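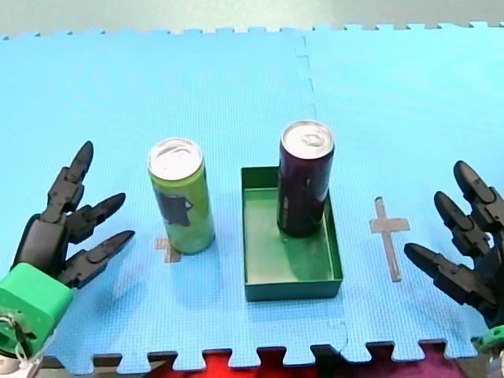
The Tray Makes the Drink

A short, prejudiced guide to canned refreshment on the living room floor

By Zuzanna Gajewski

My apartment in Branota has room for a couch or a table, and I picked the couch in the way people pick a puppy. For the first few months I drank everything with one hand clamped around it, like a commuter. Then my sister moved house and gave me a box of things she described as "useful," and in the bottom of the box was a tray.

I had no opinions about trays at that point. I thought of them as something you got in a hospital or, if you were lucky, in bed. I now own more than I will admit to in print, and when friends come over for canned drinks on the floor, they get a tray whether they want one or not.

The case for it is simple. Canned drinks have changed shape. The squat can of my childhood had the center of gravity of a bulldog, and you could put it down on shag carpet during a party. The tall slim can, which has taken over every fridge at the corner store, has the poise of a fashion model and roughly the same attitude toward carpet. It wants a flat, firm surface and somebody paying attention. My floor has neither one.

So you build the surface. Plenty of people start with foam puzzle mats, the interlocking kind sold for nurseries and home gyms. They are kinder to the knees than floorboards, they wipe down with a dishcloth, and the tabs give your guests something to pick at when the talk turns to mortgages. Buy one more tile than you think you need. You will lose an argument about where the edge goes.

What foam won't do is forgive. It gives a little under a heel or an elbow, and anything tall standing nearby hears about it.
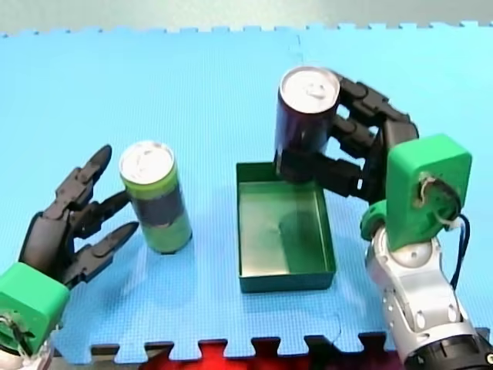 Put the tray down first and the people second, was the advice of a reader in Lomberg, who wrote to me after my March column on ottomans. She had hosted book club on the floor for years and held that guests will arrange themselves around a tray the way cats arrange themselves around a heating vent. Set it down last, she warned, and you will be passing it over heads until somebody goes home damp.

She's right, and I have moved my tray up the schedule. It now goes down before the chips, before the music, and well before my brother-in-law, who sits the way other men fall off ladders.

Which tray, though? I spent a long afternoon at Vahidi, the housewares place behind the bus station, picking up every one they had and putting it down again until a clerk asked if I was all right. A tray with no walls is a plate with ambitions. A tray with tall walls is a drawer, and you have to go in after your drink like you're hunting for batteries. The cheapest good one they had was $4. The most expensive was $63 and had leather handles, apparently so you could lead it around the park.
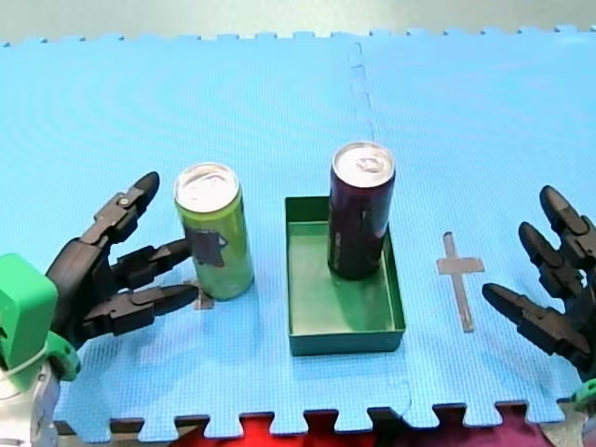 Low walls are what you're after. They catch a drip, they stop a slow slide, and they leave the can where a hand can find it without anyone looking away from the movie. A shallow green tray with a single maroon can standing toward one corner is close to my ideal, since the rest of the floor of the thing stays open for whatever shows up next. People always want to center the can. Resist this. A can in the middle takes up the entire tray, the way one person with a laptop takes up a cafe table for six. Put it near a corner and you've still got space for nuts.

The other question is who gets the tray and who has to make do with the mat. In my home it goes to the darker drink. Anything cola-colored or berry-colored lives inside the walls, and anything pale can take its chances outside. I've had guests call this unfair. Those guests were not there for the cranberry incident, and they have never tried to get a deposit back from my landlord.
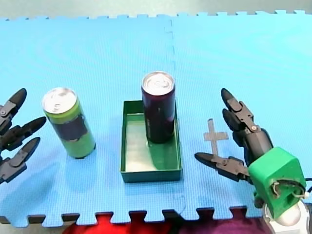 There are a few exceptions. Coffee in a can gets the tray regardless, and so does anything opened by a person under ten. Plain seltzer can go wherever it likes, including over, and all you've lost is the seltzer.

I did try the deluxe route once. A company called Stonidico makes a weighted floor caddy with wells sized for slim cans, and I borrowed one from a neighbor for a weekend. It held everything beautifully. It also took up as much floor as a sleeping Labrador, and when I wanted to stretch out my legs I had to negotiate with it. I gave it back and returned to my box-of-useful-things tray, which slides under the couch with the remote, the spare coasters and a magazine from 38 weeks ago that I still intend to finish.

My sister came by recently and asked for it back. I gave her the one with the leather handles.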